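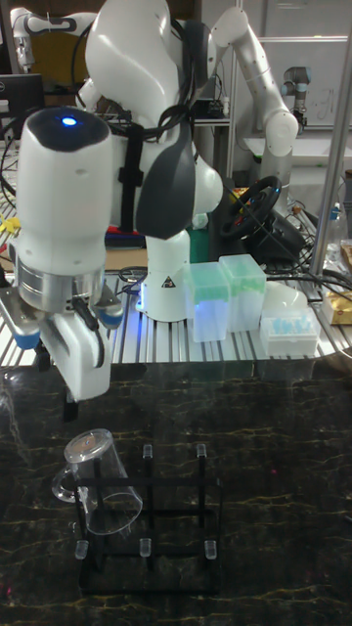
Aparcar no es un derecho, y cobrarlo mal tampoco

Llevo tres semanas dándole vueltas a esto y lo suelto deprisa, que tengo que salir. El aparcamiento de la plaza del mercado de Okovton va a pasar a gestión privada. Lo lleva Pruvost desde enero. Y medio pueblo indignado, claro. Yo también, pero por otra cosa.

A mí que haya que pagar me parece bien. Ya está dicho. Un coche parado ocho horas en pleno centro ocupa un sitio que es de todos, y durante años lo hemos regalado a quien madrugaba más. El que abría la tienda a las 7 aparcaba en la puerta. El cliente, dando vueltas. Así que pagar, sí.

Lo que no trago es el cómo. 190 plazas. Una barrera, dos cajeros, una aplicación que se llama Jirbridge y un teléfono que no coge nadie los lunes por la mañana. Ni una persona en la caseta. Ni una! La caseta sigue ahí, con la persiana bajada y un cartel con el horario de antes.

El vigilante de siempre

Antes estaba Quentin Delaunay. Quien haya aparcado allí sabe de quién hablo. Veintitantos años moviendo coches de otros, guardando llaves en un tablero con ganchos, avisándote si te dejabas las luces. No era simpático, eh. Era más bien seco. Pero si la barrera se atascaba salía, le daba un golpe en el lateral y subía. Si la señora del segundo piso venía con la compra y la rodilla mala, le dejaba parar delante de la salida los minutos que hicieran falta.

Eso no sale en ningún contrato. He leído el pliego entero -- las cuarenta y pico páginas, una tarde perdida -- y hay un apartado larguísimo sobre pintura de suelo y otro sobre iluminación. Atención al usuario: media página. Se cumple con "un canal disponible". El teléfono cuenta como canal aunque suene y suene.

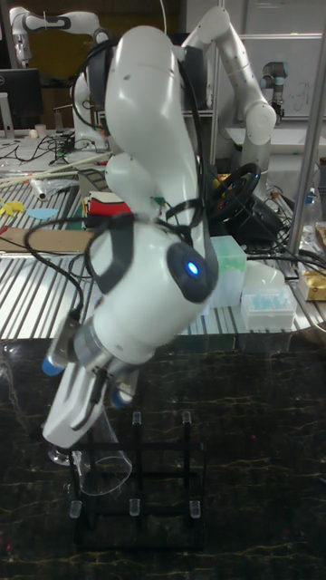

Lo de la multa

Mi cuñado, en noviembre. Entra, saca el tique, va al dentista, vuelve. El cajero no lee el tique. El otro cajero, fuera de servicio. Llama: locución. Se descarga la aplicación allí de pie, con media cara dormida, mete la matrícula y le sale que no consta su entrada. Al final salió pegado a otro coche, que es lo que hace todo el mundo y todo el mundo sabe que lo hace. A los doce días, carta. Recargo por salida indebida.

Reclamó. Le pidieron el tique. El tique se lo había tragado la máquina.

No cuento esto para que nos de pena mi cuñado, que tiene dinero de sobra. Lo cuento porque el sistema está pensado para que reclamar salga más caro que pagar. Una hora de tu tiempo contra un recargo pequeño. Casi todos pagan. Y luego la empresa enseña los números y dice que hay pocas reclamaciones. Normal.

En el último informe que pasaron al ayuntamiento ponen 2.952 entradas en el mes y 6 incidencias. Seis. Yo conozco a cuatro de los afectados, o sea que o tengo muy mala suerte con las amistades o alguien cuenta raro. Mi apuesta: solo cuenta como incidencia lo que llega por escrito y con el tique adjunto.

Y en Milldale?

En Milldale hicieron lo mismo, pero con una persona en horario comercial. Una sola, de 9 a 2 y de 4 a 8. Tarifa un poquito más alta. Fui a verlo un jueves. La gente se queja del precio, como en todas partes, y ya. La chica de la caseta tenía una llave de la barrera y permiso para anular un recargo en el momento, sin consultar a nadie. Eso es lo que yo pediría. Permiso para arreglar las cosas.

Me dirán que es caro. Un sueldo y medio, contando vacaciones. Repartido entre todas las entradas del año sale a una subida que yo pagaría sin protestar, y creo que la mayoría de comerciantes tambien. Lo que pasa es que no se preguntó. El pliego salió puntuando el precio por encima de todo lo demás y ganó quien ofrecía menos gente. 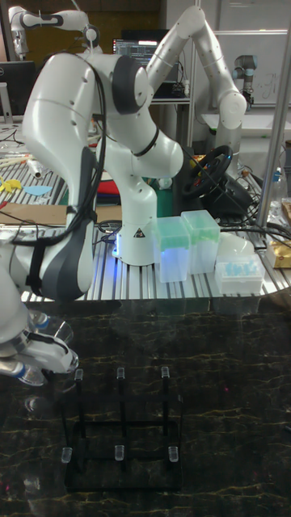 Qué pido, entonces

Cosas concretas, que luego dicen que solo protestamos.

Que la caseta se abra. Aunque sea media jornada, aunque sea solo en días de mercado para empezar.

Que el recargo no se pueda cobrar si en ese momento había un cajero averiado. La empresa tiene el registro de averías, que lo cruce.

Que se publique cuánto tardan en coger el teléfono. Cada mes, en la misma hoja que las entradas.

El contrato se revisa a los 2 años. Parece mucho, pero las propuestas hay que meterlas bastante antes, y si nadie escribe al registro se prorroga tal cual. Yo ya he mandado la mía. Se entrega en la ventanilla del ayuntamiento o por la web, y pedid el justificante sellado.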